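Three fingers and a window

I told my partner the hand would be finished by April. It's now spring again and I'm still down at the Sibiya workshop, fussing over fingertip grip — plastic bags are slippery little beggars.
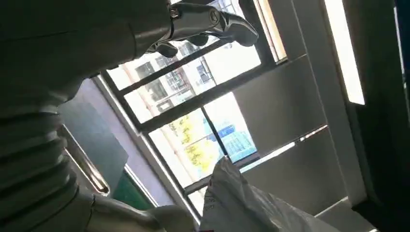 Weighing day

Scales came next. Our Famon code has two hands to boss about, and it took 78 goes before I liked the timing. 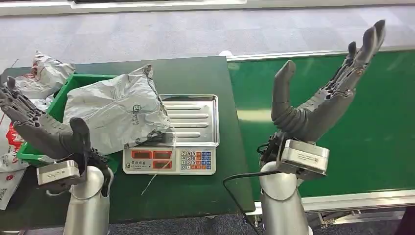

Skastach wrote back that I should slow the wrists down and stop fiddling with the thumbs. I've done the wrists.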